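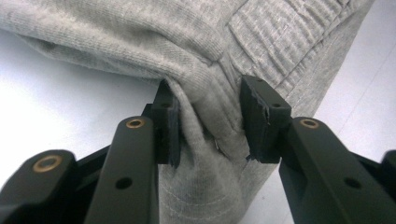
Yolanda Manzano has asked that the evening exits be tested before the mentors arrive, as the east door was found locked during the last intake.

Home Programs Mentors Forms Contact

Clasuma Newcomer Leadership Program
Room and Records Inspection – Jomau Centre
Date of inspection: March 24, 2026

1. Exits and corridors clear. Satisfactory.
2. East door opens from inside without a key. Satisfactory – latch is stiff and has been reported to Rumel Property Services.
3. Fire extinguisher tag current. Not satisfactory. Replacement tag requested.
4. Seating does not exceed 14 participants. Satisfactory.
5. Participant files (résumés, transcripts, copies of permits) locked when unattended. Satisfactory. Cabinet key to be signed for at the front office.
6. First aid kit complete. Two items short: burn dressing, triangular bandage.
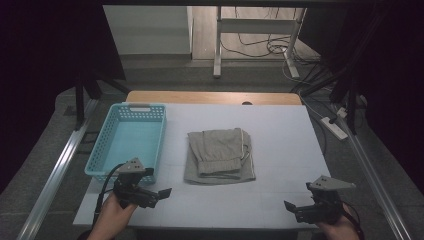 Folded garment and turquoise basket, table.

Items marked not satisfactory must be corrected within five working days and initialled by the program supervisor.

Comments (2)

Güler: Does item 5 apply to the alumni biographies as well? They are kept in the hallway binder.

Yolanda Manzano: Only where they include a home address. Please move those to the cabinet.

© Clasuma | Contact the office | Back to top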